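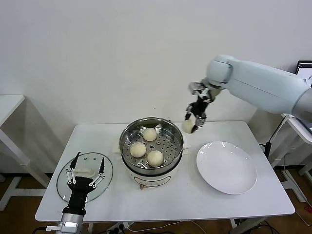
寒くなってくると、うちの台所は蒸し物ばかりになります。今週だけで肉まんを何回蒸したかわからないくらいで(夫は三日目あたりから黙って食べるようになりました)、そのわりに去年までは毎回どこかで失敗していたんですよね。皮がべちゃっとなる、底がはがれる、取り出すときに一個つぶす。それで道具を買い足したり粉を変えたりもしたんですが、いちばん効いたのは置き場所を先に決めることでした。鍋を真ん中、ふたを左、お皿を右。写真の並びがまさにそれで、ガラスのふたは左に平らに寝かせて、右には何ものっていない大きめの丸いお皿。これだけで手がうろうろしなくなります。左利きの方は反対にしてくださいね。

今日は電気の蒸し鍋で肉まんやまんじゅうを蒸すときの、私なりのやり方をまとめておきます。コツというほど立派なものでもないんですが、前に少し書いたら「水の量は?」「紙は敷く?」と聞かれたので、思い出せるかぎり全部。ガスの鍋と蒸し器でやる方も、火加減のところ以外はだいたい同じだと思います。

置き場所の話をもう少し

蒸し器って、ふたを開けた瞬間がいちばん忙しいんです。湯気で前が見えない、ふたからしずくが落ちる、早く出さないと、と焦る。そこで「あ、お皿がない」となると、片手にふたを持ったまま食器棚まで歩くことになって、床にぽたぽた水が垂れます。私は何年もこれをやっていました。あほみたいですが本当に何年も。

だからスイッチを入れる前に、お皿はもう鍋の横に出しておきます。蒸している間に出せばいいやと思っていると、洗濯機に呼ばれたり電話が鳴ったりして忘れるんですよね。鍋とお皿の間は、げんこつ一つ分くらい空けておくとちょうどいいです。くっつけすぎるとお皿のふちに湯気がかかって、のせる前から濡れてしまうし、遠すぎると途中で落とします。落としました、一回。床に落ちた肉まんというのは、見ていてとても悲しい。

ふたを置く側には、乾いた布巾を一枚広げておくと後片づけがらくです。テーブルがそのまま拭ける素材なら、じかに置いてあとでさっと拭いてもいいと思います。うちは木のテーブルなので輪じみがこわくて必ず布巾。いま使っているのはGruneroのワッフル織りのやつで、もう端がほつれてきているけれど、よく水を吸うので手放せません。

あと、壁と吊り戸棚。蒸し鍋を棚の真下に置くのはやめたほうがいいです。前の家で戸棚の底板をふくらませてしまって、引っ越しのときに大家さんに平謝りしました。上に何もない場所まで鍋を引っぱり出してから使う、これだけは毎回守っています。

水はけちらない

説明書どおりの量を入れればいいんですが、うちは最後のほうで空焚きの警告が鳴ることが多くて、いまは書いてある量に100mlだけ足しています。足すのは蒸し板につかない範囲で。お湯がぐらぐらしたときに穴から上がってくると、まんじゅうの底がふやけてどうにもなりません。

最初からお湯を入れるか水を入れるか、これは好みがわかれるところですね。私は作るものでかえています。市販のチルドの肉まんなら、先に沸かして湯気がしっかり上がってから入れる。生地から作ったものは、ぬるい状態で入れて、そのまま最後の発酵をさせるつもりで火にかける。冬の台所は寒いので、生地を休ませる場所として鍋の中はなかなか優秀です。ただし忘れるとふくらみすぎてしわしわになるので、タイマーは必須。

水に酢をほんの少したらすと鍋の底が白くなりにくい、というのは母のやり方です。においは気になりません。私はレモンの皮を入れてみたこともありますが、肉まんがうっすらレモンの香りになって家族に不評でした。あんまんならありかもしれない。

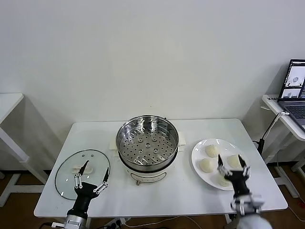
蒸す前に敷くものについて、これも試行錯誤がありました。クッキングシートを大きく切って全面に敷いてしまう方が多いと思うんですが、あれをやると湯気の通り道がふさがるんです。私も最初の冬はずっとそれで、外は水っぽいのに中は冷たいという、いちばんがっかりするやつを作り続けていました。写真の蒸し板を見てもらうとわかるように、底一面に丸い穴がならんでいるでしょう。あの穴が大事なので、ふさがないように一個ずつ小さな紙を敷くのが正解だと思います。右のお皿にのっている四つくらいの個数なら、紙を切るのもたいした手間じゃありません。

紙は四角に切って角を落とすだけで十分です。丸く切ると見た目はかわいいですが、忙しい夕方にそこまでする気力がない。大きさはまんじゅうの底より指一本分大きいくらい。小さすぎるとふくらんだときにはみ出して、結局くっつきます。紙を切らしているときは白菜の外側の葉っぱとか、キャベツの硬いところでもいけますよ。白菜は敷いたあと食べられるのがいい。ポン酢をかけて、台所で立ったまま食べます。

蒸し板に直接薄く油を塗る手もあります。紙のごみが出ないし、慣れるとこっちのほうが早いかも。ごま油だと香りもよくて、ただ、塗りすぎると底が揚げたみたいにてかてかするので、キッチンペーパーにしみこませて穴のまわりをなでるくらいにしておきます。

お皿は大きめで、ふちのあるもの

もう一つ、お皿の話。蒸したてのまんじゅうは底に水気を持っているので、平らなお皿にぎゅうぎゅうに並べると、お互いのあいだに水がたまって横腹がふやけます。大きいお皿に、間をあけてのせる。うちではOwusuの白い大皿をこれ用にしていて、パスタにもちらし寿司にも使うからちょっとふちが欠けてきました。気になる方は、お皿の上に割り箸を何本か渡すとか、竹のざるに一度あげるとかしてみてください。ざるは本当にいいです。底がさらっとします。

お客さんに出すときは、ざるで一分ほど休ませてからお皿にうつします。家族だけのときは、みんな待てないのでそのまま。指先を耳たぶにあてながら、あつあつのを割るのがごちそうですよね。

並べ方と間かくのこと

生地はふくらむので、隣とくっつかないように置きます。頭ではわかっているのに、一回でたくさん蒸したくてつい詰めこんでしまう。私のは内側が16cmの小ぶりな鍋なんですが、欲ばって五つ入れた日は、取り出すときに皮がびりびりに破けて、中の肉汁が全部鍋に落ちました。肉汁のスープとしてはおいしかったです。でもそういうことじゃない。

四つなら、奥、左、右、手前と、ひし形に置くのがいちばんおさまりがいいです。真ん中にすき間ができて、そこから湯気がのぼって全体に回ってくれます。三つのときは三角に。二つのときは、まあ好きに置いてください。鍋のふちにぴったりつけると、金属を伝って落ちてきたしずくを吸ってしまうので、そこだけ少し離して。
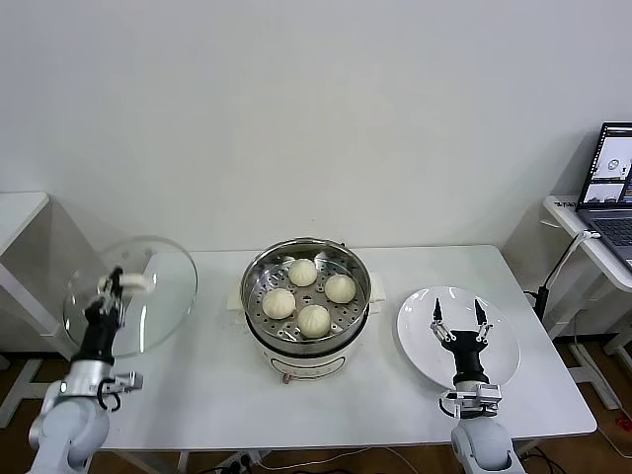 四つはひし形に。ガラスのふたは立て気味に持ちます。

ふたの開け方で皮の出来がかわる

ふたのしずく問題は、蒸し物をする人なら一度は悩むところだと思います。ガラスのふたは中が見えて楽しいんですが、内側に水滴がびっしりつくので、真上にまっすぐ持ち上げてゆらすと、全部まんじゅうの上に降ってきます。表面にぽつぽつと水玉もようがついて、その部分だけ半透明にねちっとするんです。あれが嫌で嫌で。

いまのやり方はこうです。まず電源を切って、ひと呼吸。それから奥側をほんの少し持ち上げて、湯気を向こうに逃がします。手前から開けると顔と手首に湯気がくるので、本当に気をつけてください。湯気がおさまったら、ふたを鍋のふちの上でゆっくり傾けて、しずくを一か所に集めて鍋の外側に落とす。布巾で受けるともっといいです。そのまま縦に近い角度のまま左に運んで、布巾の上におろす。文字にすると大げさですけど、慣れれば一息でできます。

ふたを布巾でくるむ昔ながらの方法もやっていました。木綿の布巾をふたにかけて、四隅をつまみの上で結ぶやつ。しずくは見事に止まります。でも電気鍋の場合、布の端が下にたれて本体にさわるのがちょっとこわくて、結び目をしっかり上にまとめないといけないし、せっかくのガラスぶたで中が見えなくなるし。しずくを絶対に落としたくないお祝いの日だけやっています。

それから、蒸している途中でふたを開けない。これは自分に言っています。ふくらんでくるのがうれしくて、つい開けたくなるんですよ。開けたとたんに温度が下がって、しゅんとしぼむことがあります。ガラスごしに眺めて我慢です。

何分蒸すか

うちの鍋だと、チルドの肉まんで11分。湯気がしっかり上がってからの時間です。冷凍のままだともう少しかかるので、竹串を真ん中までさして、抜いた串を唇の下にちょんとあててみて、熱ければ大丈夫という昔っぽいやり方で確かめています。肉の入ったものはとにかくしっかり中まで火を通してくださいね。鍋の大きさや力でずいぶん違うので、最初の一回は一個犠牲にして割ってみるのがいいと思います。犠牲といっても作った人のお腹に入るわけで、誰も損をしません。

生地から作ったものは時間がきてもすぐにふたを開けず、電源を切ってそのまま少し置きます。急に冷たい空気にふれると表面がしわになるので。待っている間にからしとお茶の用意をすると、ちょうどいい感じになります。からしはね、チューブを絞っておくだけじゃなくてお酢をちょっと混ぜるとおいしい。うちの地方だけかしら。

取り出すときはやさしく

トングでぎゅっとはさむと、くぼみます。蒸したては本当に柔らかいので、上のひだのところを強くつまむと、そこからぱかっと口があいてしまうことも。私は横腹を両側からそっとはさんで、まず少し回すようにして底をはがして、それから持ち上げます。紙を敷いてあれば、紙ごと。先がシリコンのトングが使いやすいです。金属のギザギザのは皮をひっかくのでおすすめしません。

濡らした指で取る、という人もいますよね。祖母がそうでした。水の入ったお茶碗を横に置いて、指を濡らしてはひょいひょい取っていく。私には無理でした。熱い。

順番は、手前から。奥から取ろうとすると腕が手前の湯気の上を通ることになるので、袖が濡れるし熱いしいいことがありません。セーターの日は腕まくりを忘れずに。

残ったまんじゅうの保存

まとめて作ったら、粗熱をとってから一個ずつラップで包んで、袋に入れて冷凍します。冷蔵だと翌日には皮がかたくなるので、食べきれないとわかった時点で冷凍。ラップはぴったりめに。私は袋に日付を書くのをさぼりがちで、この間、冷凍庫の底から四月と書いたあんまんが出てきました。書いてあっただけえらい。味は、まあ、冷凍庫の味でした。

温めなおしは、やっぱり蒸すのがいちばんですが、朝の忙しいときは電子レンジも使います。底をさっと水にくぐらせて、ふんわりラップをかけて、短めに。長くかけると端っこが石になります。前の日の残りを薄く切って、バターで焼くのもおいしいですよ。砂糖をぱらっとかけて焼き目をつけると、子どものおやつになります。

片づけ

本体は水にじゃぶじゃぶつけられないものが多いので、外せるところだけ外して洗います。ふたと蒸し板は普通に食器用洗剤で。蒸し板の穴に生地がつまって乾くとやっかいなので、まだぬるいうちにお湯につけておくと、つるっと取れます。それでも残ったら爪楊枝かな。歯ブラシは毛先が穴に入らなくて、思ったほど役に立ちませんでした。

鍋の中に残ったお湯は、本体が冷めてから捨ててください。コードを抜いて、置いたままでいいので一度忘れるくらいの気持ちで。私は先に食べてしまって、お茶も飲んで、それから片づけます。内側を拭いて、ふたを少しずらしてのせておくと、翌朝にはからっと乾いています。ぴったりふたをしてしまうと、次に開けたときにこもった匂いがするんですよね。

内側に白いうろこみたいな汚れが出てきたら、水にクエン酸を溶かして沸かして、冷めるまで放っておきます。クエン酸はSkolarの大袋を買ってあって、ポットもこれで洗うので意外となくなるのが早い。使ったあとはよくすすいでくださいね。

蒸し板をしまうときは、間にキッチンペーパーを一枚はさんでおくと傷がつきません。ガラスのふたは、つまみを下にしてひっくり返してしまうと場所をとらないんですが、うちはそれで転がして一枚割っているので、いまは棚に立てかける派です。

肉まん以外にも

せっかく鍋を出したなら、ついでにいろいろ蒸してしまいましょう。まんじゅうのあとの湯気がもったいないので、うちではさつまいもの薄切りや、ブロッコリーをそのまま入れます。お湯が減っていたら足すのを忘れずに。卵も蒸せますよ、殻ごとのせて11分で、うちの好みの黄身になります(肉まんと同じ時間なので覚えやすい!)。冷やしてむくと、ゆでたときよりつるんとむける気がします。気のせいかもしれません。

シュウマイのときは、もやしを敷いた上に並べます。肉の味がしみたもやしのほうが先になくなるので、たっぷりめに。パンの残りも、ちょっと蒸すとふわっと戻ります。食パンならすぐです。かたくなったフランスパンは、私の腕では戻りませんでした。

来週は豆まんじゅうをやってみるつもりで、もう小豆を買ってあります。うまくいったら、このStirkicoの台所メモにまた書きますね。お宅の蒸し鍋での時間や、敷くものはこれがいいよというのがあったら、コメントで教えてください。

2020年11月20日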